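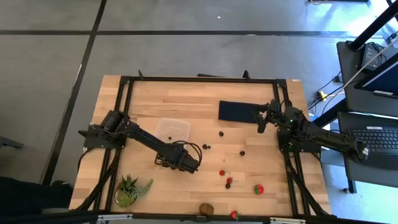
Rendside, 13 May 2025
By Edgars Lukoševičius, Department of Materials and Building Crafts

This site uses cookies to remember your language and login settings. By continuing to use the course pages you accept their use.

Introduction to Wood Materials
Handout for Unit 3: Moisture and Movement in Solid Wood

Purpose of the unit

Students have already covered the structure of the wood cell and the difference between softwoods and hardwoods. The present unit deals with water in wood and with the changes in size that follow from it. The material will be examined together with Unit 4 (Adhesives), and students are expected to be able to carry out the calculation in the third section without reference to notes.

Free and bound water

Water is held in wood in two ways. Free water fills the hollow centers of the cells, as it might fill a bundle of straws. Bound water is held within the cell walls. When a freshly sawn board begins to dry, the free water leaves first. The board loses a great deal of weight during this stage, but its dimensions hardly change.

The point at which the cell centers are empty and the walls are still full is called the fiber saturation point. For most commercial species it lies between 25 and 30 percent moisture content. Below it, the walls themselves give up water and the wood shrinks. If water is taken up again, the walls swell.

Moisture content is stated as the weight of the water divided by the weight of the oven-dry wood. Students often divide by the wet weight instead, and the error should be guarded against in laboratory reports. A consequence of the correct definition is that green wood may show a moisture content above 100 percent.

Direction of movement

Wood does not move equally in all directions. Along the grain, the change in length is so small that it may be ignored in most furniture and joinery. Across the grain, two cases must be separated:

Radial movement, from the center of the log toward the bark.
Tangential movement, along the line of the growth rings. In many species this is close to twice the radial figure.

A flat-sawn board therefore moves more across its width than a quarter-sawn board of the same species. It also tends to cup as it dries, with the edges drawing away from the heart side.

Worked calculation. A solid panel is 860 mm wide. Its moisture content rises by 3 percentage points between winter and summer. The species is taken to move 0.25 percent across the grain for each point of change. The movement is 860 x 3 x 0.0025, or 6.45 mm. Students should note that the length of the panel does not enter into the calculation. The same panel built from quarter-sawn stock, with a value of 0.15 percent, would move 3.87 mm.

Panels glued up from strips

A common belief holds that a panel made of narrow strips does not move. The total movement across the grain depends on the total width of wood, and gluing the strips together does not reduce it. What narrow strips change is the shape of the panel. Each strip cups only slightly, and where ring direction varies from one strip to the next, the small distortions partly offset each other. The surface stays flatter, while the width continues to follow the humidity of the room.

Three rules apply to the fixing of such panels. Fastenings must allow movement across the grain, normally by means of slotted holes or sliding clips. One line of fixings, at the center or at one edge, may be rigid, so that the direction of movement is known. Both faces should receive the same finish, as a panel sealed on one side only takes up water unevenly and will bow.

Conditioning before use

Stock should be stored in the workshop until its moisture content is steady. In the teaching store at Lastitz, boards are stacked on spacers and weighed at intervals; they are released when two weighings in a row agree. Pin-type meters are useful for quick checks but must be set for the species in hand.

Reading and preparation

Read the chapter on drying in the Filali course reader, including the tables at the end. Group B will use the Skollbridge tables in the April supplement and should bring a printed copy.

Exercise sheets are due at the start of the next session. Units must be shown at every step, and sheets without units will be returned unmarked.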